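**Kalgate Shared Kitchen: progress report, October**

To: Güven Baysal, Kornham Fund
From: Kevser Erdem

You asked for two pages and plain language. I can promise the plain language.

**Where the money went**

The second installment paid for the corner fit-out, the new counter and a first run of groceries for the tasting sessions. The counter is in. The wall panels are in. The groceries have mostly been eaten, as intended. We are 77 dollars under on the fit-out, and Kaan Gündoğdu has already asked if that could become a better can opener. I told him I would put it in the report, and I have.

The one item over budget is the trim. Our plan had the two wall panels meeting in the corner "cleanly," a word that meant something to the person who drew it and very little to the person on the ladder. Orhun Altıntaş spent a Wednesday trying to match the pattern across the joint, then put a metal strip over it and went home. I support the strip. It wipes down, and the flowers on either side can disagree in private.

**The wallpaper**

I know there were questions on your side about the wallpaper. There were questions on ours too. The users' group was offered plain white, plain cream and the one with moths. They chose moths, 15 votes to 2, and I'm told the two have since come around or stopped coming to meetings. It does make the place feel less like a clinic, which was the most common complaint in the spring survey. Kevser Coşkun would like it noted that she voted for cream.

**Kitchen use**

We now run two sessions a week. The morning one is full at 20 people, and the evening one would be if the bus from Kasach ran after seven. The current block is cold lunches: salads, grain bowls, things that can be put together in a small space without anyone needing the stove. Avocados remain the great unknown of our purchasing. We order them firm and they ripen as a group, overnight, with no notice.

Bags are the other subject. Groceries arrive in thin plastic ones and the bags then take over the counter. The agreed procedure is to unpack, fold and put away. Current practice is to unpack some of it and start cooking around the rest. We have added a hook. I'll report on the hook next time.

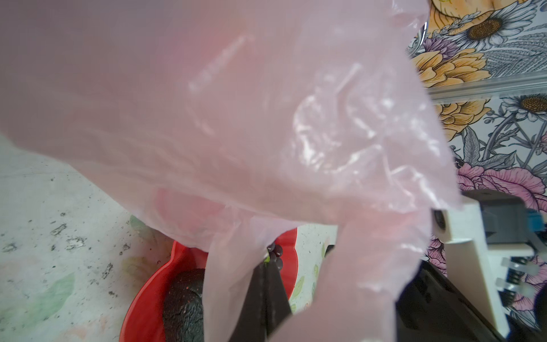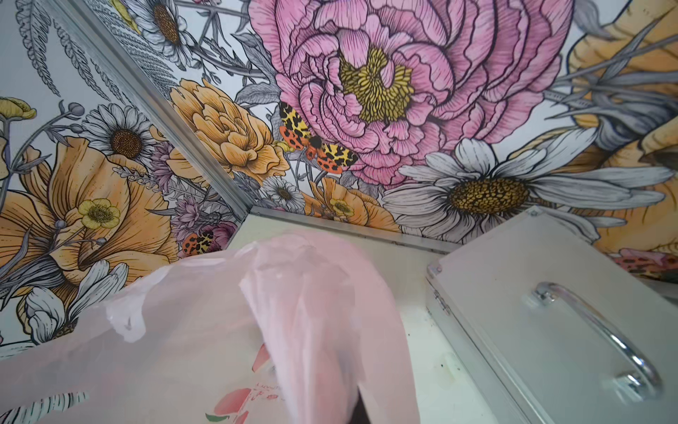

*Kalgate kitchen. First picture: red bowl and avocado under the pink bag. Second: the corner, with the trim strip and the peony wallpaper.*

**What slipped**

Shelving. The supplier, Dong, sent brackets for a wall deeper than the one we have, and then sent them again. A third set is promised. Until it comes, dry goods live in crates under the table, and anyone who wants lentils has to kneel for them.

The recipe cards are also behind. Kaan has drafts of all the cold lunch recipes, but they were written for people who already know how to make them. "Dress as usual" is on three. Kevser Coşkun is going through them with a pencil and, I gather, some pleasure.

**Next quarter**

- Fit the shelves, assuming brackets
- Finish and print the recipe cards
- Talk to the bus company again about the Kasach evening service
- Choose a flooring sample before the users' group finds out there are patterned ones
- Replace the can opener (pending your view on the 77 dollars)

We are not asking for any change to the third installment. I would ask for some give on the shelving date, which I'd like to move back a month. If you need receipts for the trim, Orhun has them in a folder, and the folder is in one of the crates.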